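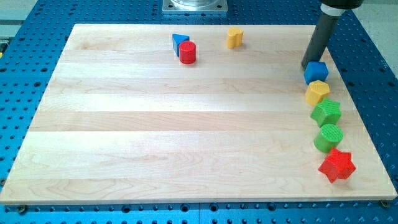
**Wandix tabletop arm kit: anyone else got one?**

**imre_csonka**
Had mine since February and I'm still grinning every time I switch it on! Paid 363 for the arm, the controller and the sorting lesson pack. I've got the shape blocks out on the board this morning and I'm working through lesson 9, where you teach it to pick by colour first and then by shape. My daughter has taken over most of the teaching (she's better at it than me).

**tyagi_bench**
Lovely! Is the board part of the kit or your own? And how does it cope with the stars? My old Rurport arm hated anything with points.

**imre_csonka**
Board's my own, bolted down at the corners. Cylinders are dead easy. Stars it gets most of the time, if you slow the last bit of the approach. I had 28 goes at the red one on Saturday and it fumbled three.

**KarimM**
Three in 28 would drive me up the wall at that price. The Rurport is slower but I'd trust it to run while I make tea.

**imre_csonka**
Fair, but have you tried teaching the Rurport a new shape? It took me a whole evening. On the Wandix I did the pentagon in 10 minutes, and half of that was reading the booklet.

**arnulfo_i**
I'm with Karim on the price, though the software is miles ahead. One tip: leave more room between the blocks when you start a new lesson. Mine kept nudging the neighbour when they were packed in a line.

> leave more room between the blocks

**imre_csonka**
Yes, mine are nearly touching down the right side at the moment and I like it that way, it's a proper test! I'll spread them out if she starts losing patience.

**KarimM**
Does the lesson pack go past sorting? If there's stacking in it I might be tempted.

**imre_csonka**
Stacking starts at lesson 10. Will post how we get on.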